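Manov Small Drawers — README

Hello, and thank you for picking up this folder! Manov is our collection of pictures of little tabletop storage: drawers, trays, lids and the small boxes people keep their odds and ends in. Lindsay Hollis started it, Reiko Higuchi looks after the labels, and I (Uwe Reuter) mostly answer the mail and fuss over the wording.

The release holds 3497 pictures in 35 folders, one folder for each sitting. Most sittings take place at a round table in light wood, with sunflowers at the back. We use the word "drawer" for anything that slides out of a body and "tray" for an open part with no body around it — please keep to that if you send us new labels, even when it feels a bit fussy. 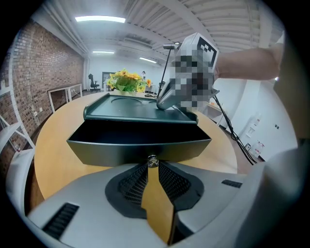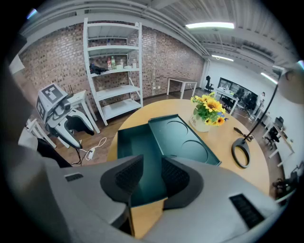

Color names gave us more trouble than anything else. Reiko and I went back and forth over green, gray and teal for a whole evening, and in the end we kept a free text field so that each labeler can write what they see. Searching on "dark" first will save you some time.

Folder 20 still has 309 pictures without labels, and Lindsay is working through them as she finds the time. If you spot a mistake, write to either of us with the folder number and we'll gladly fix it.

Last changed 2019-02-08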